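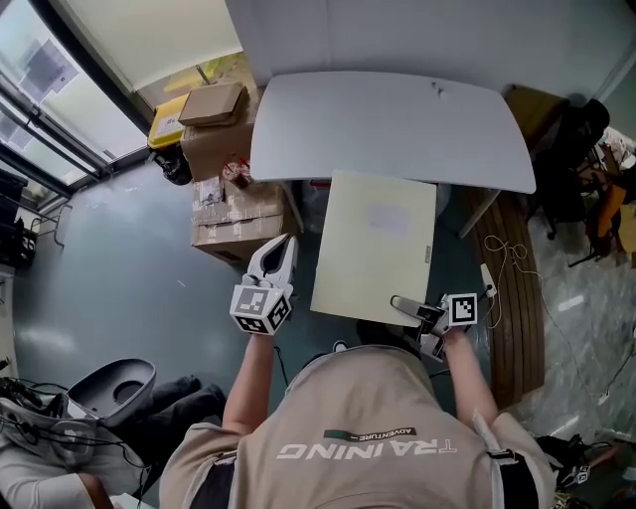
1/ Notes on what happens to the paper charts when a small doctor's office closes. I've handled the records side of a few of these. The last one was Dr. Lamont's practice in Detstead, which shut its doors in July.

2/ Start with the count. The office manager told us 50 boxes. There were 117. Most of the extra ones were in a rented storage unit that was still on the books under the name of a partner who had retired.

3/ Every chart goes into one of three piles. Patient is moving to a known doctor, patient hasn't told us where they're going, or the chart is past its retention date. The third pile is the one people want to start with. Leave it for last.

4/ Retention periods depend on the state and on the kind of record. Children's charts usually have to be kept well past the date of the last visit. Check the birth date on every folder before you check anything else on it.

5/ Letters to patients. Ishbel Lamont signed hers personally and I think that helped the response. The letter said when the office would close, who would hold the charts afterward, how to ask for a copy, and what number to call. One page, large type.

6/ Around 300 letters came back as undeliverable. Keep the envelopes. If someone asks later whether you tried to reach them, the returned envelope with its postmark is what you show.
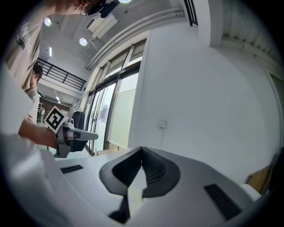 7/ We also put a notice in the local paper and taped one to the office door. The door notice brought in more calls than the paper did.

8/ Somebody has to be the custodian after closing. In Detstead it was Lammers, a storage company that takes medical files. Read the contract for the per-chart retrieval fee and find out who pays it. In the first draft it was the patient. Kirstin Semple, our lawyer, got that taken out.

9/ Get an index before the boxes leave. Last name, first name, birth date, last visit, box number. Hamish and I typed ours straight from the folders. The billing system's list was missing everyone who had only ever paid cash.

10/ Loose papers are a separate job. Lab results that came in after the last visit, faxes, a drawer of unsigned consult letters. A doctor has to look at each result before it is filed. Plan on 2 full days of the doctor's time for this and put it on the calendar early.

11/ Shredding: ask for a certificate listing the box numbers. A receipt that gives only a total weight doesn't tell you which charts are gone.

12/ A few people asked about X-ray films. They follow their own schedule in a lot of places, and mammograms have a separate one again. I'll do another thread on films once I've checked my notes with Dougal.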